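# Doubles lineup at number one vs. number two – can a coach swap pairs between matches?

**Posted by netcord_parent in High School Tennis**

My daughter plays doubles on her school team. For the first half of the season she and her partner were at second doubles. They have a good record there and have lost only once. In practice challenge sets they have beaten the first doubles pair twice, both times fairly clearly.

Last week the coach posted the lineup for the Orkirberg match and they were still at second doubles. One of the other parents said this is called stacking and that it can get points taken away from the team. Another parent said stacking only applies to singles. The coach, Wilfredo Magbanua, is a reasonable person and I don't want to walk up to him and accuse him of something if it's normal.

Things I would like to know:

- Is there a rule that the strongest pair has to play first doubles?
- Do practice sets count for anything official?
- If the order is wrong, who is supposed to raise it, us or the other school?
- Can he move them up now, or is the lineup locked once the season starts?

We are in a small league with four schools. Format is three singles and two doubles. My daughter isn't upset about it, but she would like to know where she stands before the postseason, and so would I.

Edit: somebody asked by message. The first doubles pair are both seniors and have played together since they were freshmen. My daughter is a sophomore and her partner is a junior.

---

**baseline_bob**

Yes it's stacking. Report it. Coaches get away with this every year. Our school lost to Moriarty on a stacked lineup and nothing was done.

---

**Pritis**

I coached JV for six years and helped with varsity for two, in a different league from yours, so check what I say against your own handbook.

Most leagues have a rule that players go in order of ability. For singles it's simple. Your best singles player is at one, the next at two, the next at three. For doubles it varies a lot. Some leagues say the stronger pair must be at first doubles. Some say the coach can set the pairs any way he likes as long as nobody from singles is moved down in a way that breaks the order. The parent who told you it only applies to singles may have come from a league where that was true.

What counts as "stronger" is also not as clear as people want it to be. Challenge sets are one piece. Results against other schools are another. First doubles has been facing the other teams' top pairs all season, and second doubles has not. A pair that is 4-4 at first doubles can be better than a pair that is 7-1 at second. I'm not saying that is the case here. I'm saying a coach could make that argument with a straight face and the league would probably accept it. 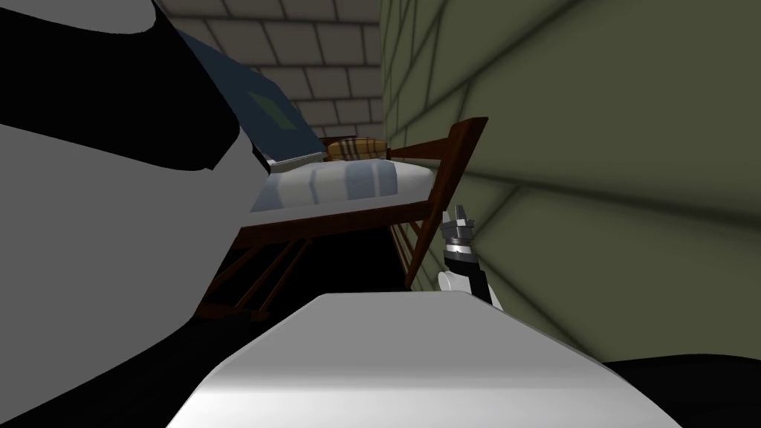
Two practice wins is also a small number. When I ran challenges we played a full set, with a third person keeping score, and the result went on a sheet that was kept in the equipment room. If it wasn't on the sheet it didn't count. Plenty of teams are looser than that and just play a set at the end of practice when there's time. If your coach has never called them challenge matches, he may be treating them as practice and nothing else.

On your third point, it is normally the opposing coach who raises it. Lineups are exchanged before the match and that is the time to object. After play has started it gets much harder. Parents don't have a formal role in it in any league I've been around. You can email the athletic director, but the first thing the athletic director will do is ask whether you have talked to the coach.

On moving up, the lineup is usually not locked during the regular season. There is often a limit on how far someone can move from one match to the next, and some leagues want a note of the challenge result that caused the change. The postseason is different. A lot of places make you submit a lineup before the first round and you keep it from there, apart from injury or illness. So if she wants to be considered for first doubles, the time to ask is before that form goes in.

I would have your daughter ask him herself. Something like "What would we need to do to play first doubles?" works fine. It isn't an accusation and he has to give an answer. Most coaches like getting that question from a player and don't like it much from a parent. I know that isn't always fair.

If he says they need to win a challenge, ask when it can be scheduled and whether it's best of three or one set. If he says the order is settled for the year, ask whether it's the same for the postseason. Then you know.

---

**netcord_parent**

Thank you, this helps a lot. I found the league handbook as a PDF on the school site. Under tennis it says "doubles teams shall be positioned according to ability as determined by the head coach." So I guess it's up to him.

She is going to ask after practice tomorrow.

---

**Clitivel**

I'm adding to what Pritis wrote, mostly about that sentence in the handbook.

"As determined by the head coach" gives him room, but the order still has to be by ability. He can't put the weaker pair first because they are seniors, or because he thinks first doubles is a loss anyway and wants the sure point at second. That last one is what people mean by stacking. It's also very hard to prove, and with two doubles spots and four schools, everyone in the league already knows who the good pairs are. If the other coaches thought it was wrong, one of them would probably have said so at the lineup exchange.

One more thing to think about. Second doubles matters as much as first in the team score. Each court is one point. In a 3-2 match, a pair that wins at second doubles has done as much as anyone. My son played second doubles for two seasons and minded it at first. By the end he liked it, as their matches were often the last ones on court and the whole team came over to watch.

Check the postseason section of the handbook too. Ours had the lineup deadline on a separate page from the rest of the tennis rules, under general tournament entry, and we missed it the first time we looked. It was due by 3 p.m. the day before the first round – the coach sent it in, but players had to tell him about injuries before then.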